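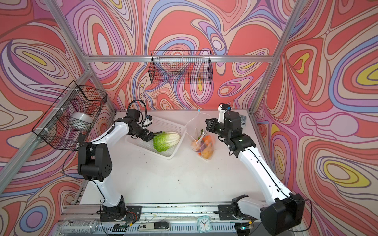 Slide 1. Marbled walls, wire basket.

Good afternoon. I'm Desta Adugna, I run the kitchen side of the Gralholm lunch club, and I was told this slot was for "food storage at home." I have retitled it "Things My Refrigerator Has Done to Me."

(Wait for laugh. If no laugh, carry on as though none was expected.)

Start with the basket. Everyone owns a wire basket. Mine spent 8 years holding takeout menus and one glove. A wire basket lets air through on all sides, and onions, garlic and potatoes like air. Onions and potatoes don't like each other, though, so give them a basket each. Keep both out of the sun. The windowsill looks lovely and will have your potatoes green by March.

Do not store onions in the cupboard over the stove. I know you do. So did I, and so did my mother, who will be watching the recording.

Next, the drawer. Most refrigerators have two, with a little slider marked high and low, and in 12 years of asking people I have met one who had ever moved it. That was Kidus Lencho, and he thought it was the light.

High humidity is for leaves. Low humidity is for fruit that gives off ethylene: apples, pears, ripe avocados. Put an apple in with your lettuce and you will get brown spots on the lettuce and no apology from the apple.

(Hold up the drawer. Do NOT drop the drawer. See Binitz, last year.)
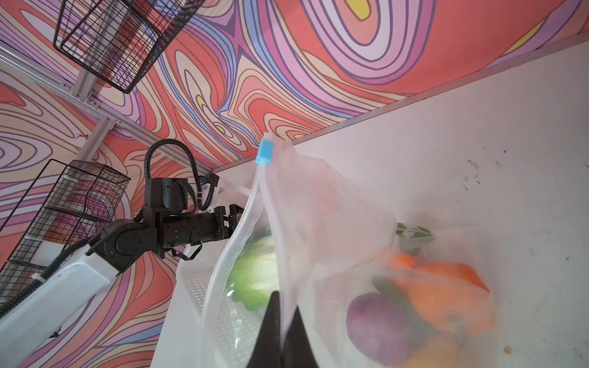

Slide 2. Mixed vegetables, bagged and fastened.

Now, the bag. We all come home from the market, put the bag straight in the refrigerator and call that putting the groceries away. Fine for an evening. By the end of the week there's a puddle in the bottom and something in it has gone to meet its maker.

So, sort it when you get in. Leafy things get a dry paper towel wrapped around them and go in the high drawer. Peppers stay dry and whole, and don't wash them until you want them. Cucumbers hate the back of the refrigerator, where it's coldest, so put them toward the front or in the door. Whole onions go in the basket we talked about. A cut onion goes in a jar with a lid, unless you enjoy onion butter.

The Kahsay handout has the full chart. We printed 300 and there are 260 left, which tells you how it went in the morning session. Please take two.

(If running late, skip herbs. If running early, herbs: stems in a glass of water, loose bag over the top, basil stays on the counter. Basil sulks in the cold.)

Questions. Someone will ask about eggs. Eggs are Guvitz, in the next room, after the coffee.

Put the drawer back in the van.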